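Guía de montaje y uso — Rincón de cocina Utance
Sección 4: Preparar la mesa para platos, tazas y horno
Delico · Revisión del 25/02/2022

¡Ya tiene los muebles armados y llega la parte más agradecida! En esta sección colocará sobre la mesa el horno tostador, el escurreplatos, el colgador de tazas y las piezas pequeñas. Si todavía no ha montado el escurreplatos Paiva, vuelva a la sección 3 y termine primero el apriete de los listones.

4.1 Antes de empezar

1. Despeje el tablero y pase un paño seco. El color marrón disimula muy bien las migas, así que repase con la mano las esquinas.
2. Compruebe que la mesa no cojea. Gire las patas regulables hasta que quede firme.
3. Tenga a mano las tazas, los platos, el colgador y el cesto de mimbre.

NOTA: el juego Paiva se entrega con 2 almohadillas de fieltro de repuesto. Guárdelas, tarde o temprano se agradecen.

4.2 Colocar el horno tostador

4. Sitúe el horno en un lateral de la mesa, con la puerta de cristal mirando hacia el centro. De este modo se abre hacia usted sin chocar con nada y la bandeja sale en línea recta.
5. Deje 100 mm libres por detrás y 200 mm por encima.
6. Pruebe la puerta varias veces sujetándola por el tirador. Debe abrir y cerrar sin rozar el tablero.

PRECAUCIÓN: no apoye telas, papel ni cestos sobre el horno, ni siquiera apagado. La temperatura interior puede llegar a más de 232 °C y la carcasa tarda en enfriarse.

PRECAUCIÓN: no retire la etiqueta de advertencia.

4.3 Escurreplatos y platos

7. Ponga el escurreplatos en el lado opuesto al horno, con los listones a la vista.
8. Introduzca los platos de canto, uno por ranura. El azul claro delante y el amarillo detrás quedan preciosos — el borde amarillo asoma por encima y alegra toda la mesa.
9. Deje un plato tumbado entre el horno y el escurreplatos. Es el plato de servicio: lo que sale del horno va directo ahí, ¡y se ahorra un paseo con las manos ocupadas!
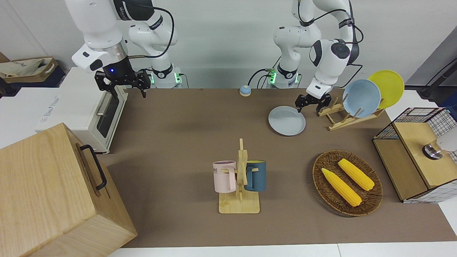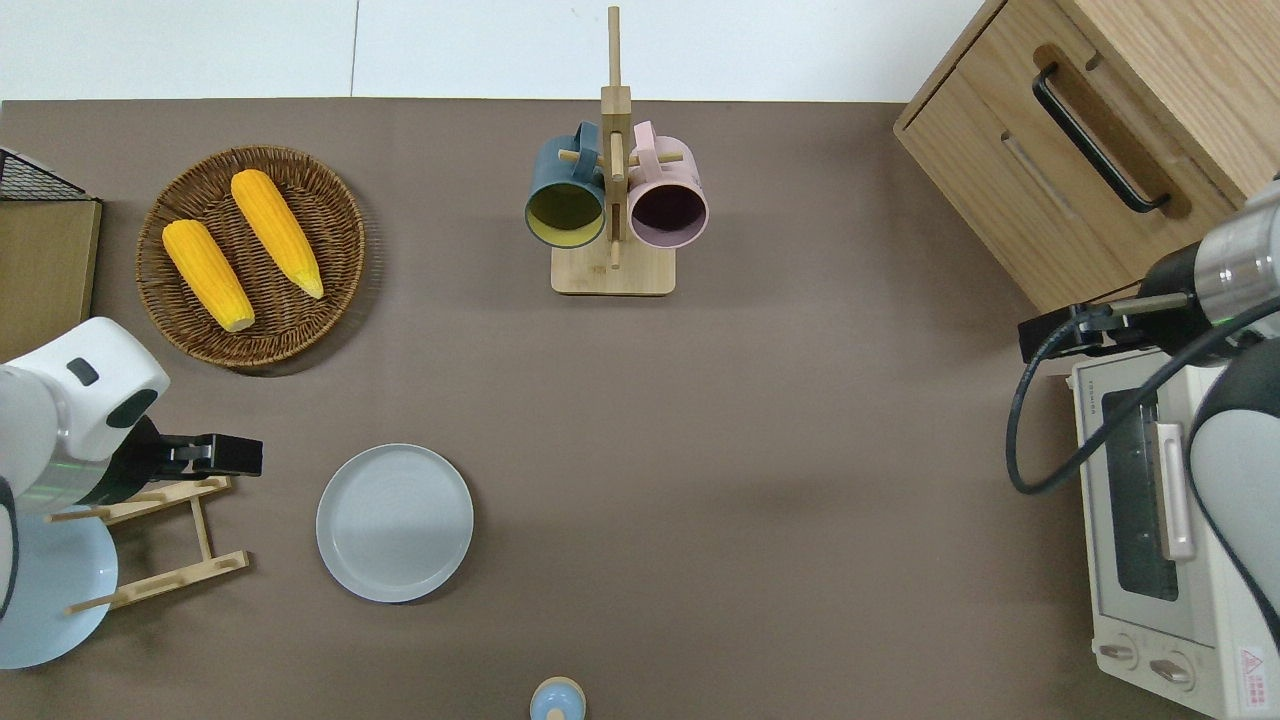
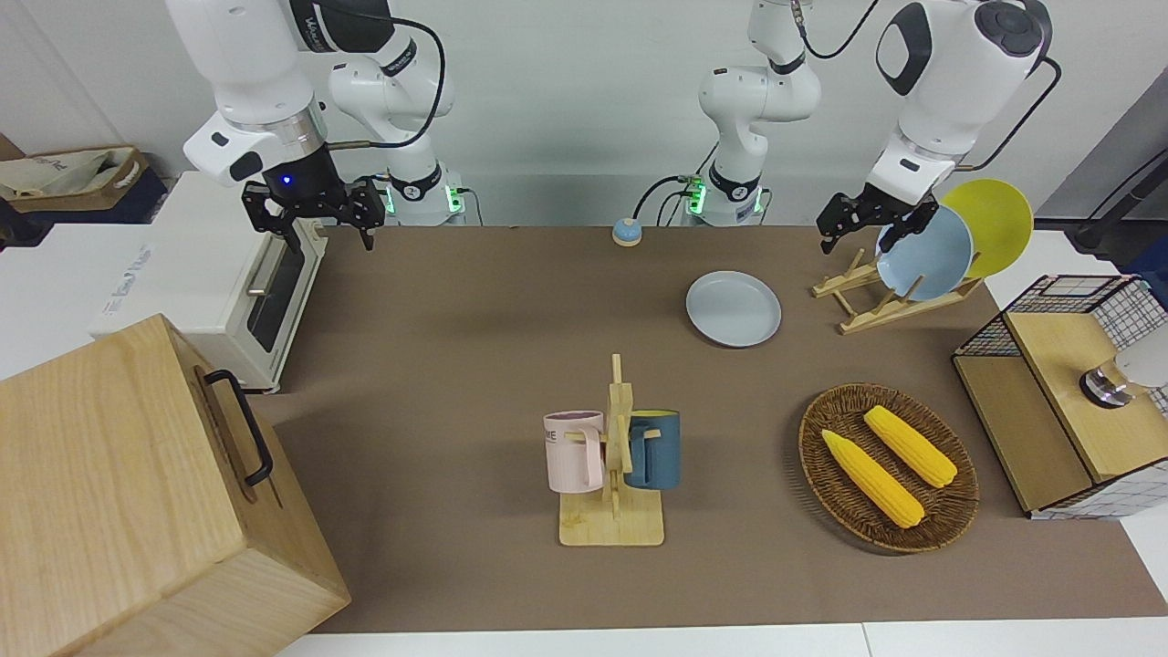 Fig. 4. Mesa con el horno, el escurreplatos de madera y el plato de servicio en su sitio.

4.4 Colgador de tazas

10. Apoye la base cuadrada sobre el tablero y gire el poste hasta notar el tope. No fuerce más allá de ese punto.
11. Cuelgue las tazas por el asa, repartidas a ambos lados del poste. Con dos tazas basta para el uso diario, y si combina colores distintos cada cual encuentra la suya a la primera.
12. Compruebe que el colgador se mantiene estable al retirar una sola taza. Si se inclina, pase la otra a una clavija más baja.

NOTA: cuelgue las tazas ya secas. El agua que escurre por el poste acaba marcando la madera.

4.5 Cesto y timbre

13. Reserve el cesto redondo de mimbre para verduras enteras. Las mazorcas de maíz caben en diagonal, una junto a otra, y son un adorno estupendo mientras esperan su turno.
14. Coloque el timbre de mesa al fondo, centrado, donde no lo golpee al mover los platos. Un toque suave y todos saben que la comida está lista. ¡A los niños les encanta encargarse de esto!

4.6 Cuidado de la madera

15. Limpie el escurreplatos y el colgador con un paño apenas humedecido y séquelos enseguida.
16. Aplique aceite Kilcombe para madera una vez al año. Julio es buen mes, con el calor seca antes. Extienda una capa fina, espere a que se absorba y retire el sobrante.

PRECAUCIÓN: ni el escurreplatos ni el colgador son aptos para lavavajillas.

Si algún listón se afloja con el uso, consulte el apriete en la sección 3. Para los tiradores de los cajones y las cajas de madera, pase a la sección 5.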